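Unit 2: Inside the Desktop Tower
Handout for the bench sessions. Instructor: Meenakshi Venkataraman
Revised 8 October 2020

Read this before the first bench period. The unit covers identification of the main assemblies in a desktop tower, the order in which parts are fitted, and handling rules for the processor and its socket. Software setup is covered in Unit 3.

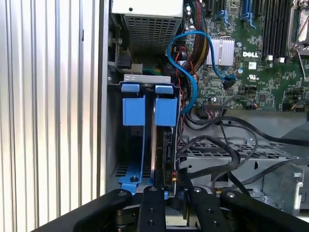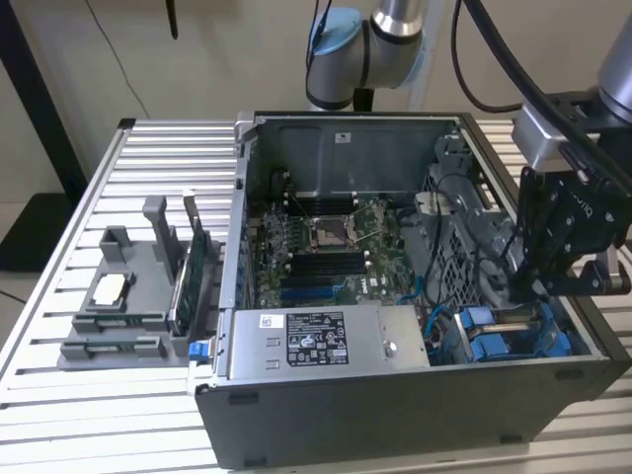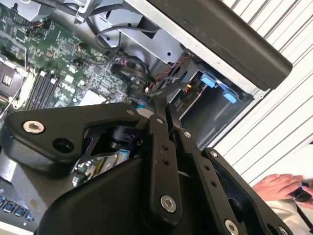

Figure 2.1, first to third. Open desktop tower: drive bay and power supply; whole chassis with parts fixture alongside; motherboard and memory slots.

2.1 Orientation

Work with the tower on its side and the side panel off. Directions in this handout (left, right, up, down) refer to the case as it lies on the bench in the second picture. Students who learned the parts on an upright case often reverse the drive area and the expansion slots at first.

The motherboard is the green board. Find the printed logo before anything else and use it as a reference point. Layouts differ between models, so do not assume that the diagram for the Anville practice unit applies to another case.

2.2 Color code

Blue plastic marks many of the parts meant to be moved by hand: the drive carriers with their latches, and the release latch at the power supply. Blue is also used on some connectors and on the expansion slots. It is a hint to look closer. Do not pull on a part on the strength of its color alone.

2.3 Processor and socket

In the second picture the socket is empty, with the retention frame and lever around it. The processor is in the pocket of the gray parts fixture to the left of the case.

Points to note:
The socket contacts bend easily. Do not touch them, and do not pass tools over an open socket.
Hold the processor by its edges.
Match the alignment marks before lowering it. It is set down flat and never slid into position.
Close the retention frame, then the lever. Some resistance at the lever is normal.

A processor that is not in the socket goes in its pocket. It does not go on the bench surface, where the grooves between the rails will catch a corner.

2.4 Memory

Memory slots are long, narrow and black on this type of board. Open the latches, line up the notch in the module with the key in the slot, and press evenly at both ends until the latches close. A module that will not seat is usually reversed. Check the board manual for which slots to fill first when fewer modules than slots are used.

2.5 Expansion cards

The green card standing in the slot at the right edge of the fixture has a metal bracket at its top. The bracket fastens to the case once the card is seated. Pick the card up by the bracket and the board edge, and keep fingers off the contacts.

2.6 Drives and power

Drives sit in carriers in the bay. A carrier should travel straight. If it binds, take it out and start again.

The power supply carries a specification label on its case. Copy the rated output from the label into your worksheet. Do not estimate it from the size of the unit. The power supply is never opened in this course. Disconnect the line cord before any work inside the chassis.

2.7 Order of work

1. Line cord out, wrist strap on.
2. Processor.
3. Heatsink.
4. Memory.
5. Expansion card.
6. Drives.
7. Cables, routed clear of fans and latches.
8. Inspection by the instructor before the panel goes back on.

Worksheet 2 is due at the start of the next bench period. It has 16 entries; 13 correct entries are needed to proceed to Unit 3. Use the terms in this handout, including "carrier" for the drive holder and "retention frame" for the part that holds the processor down.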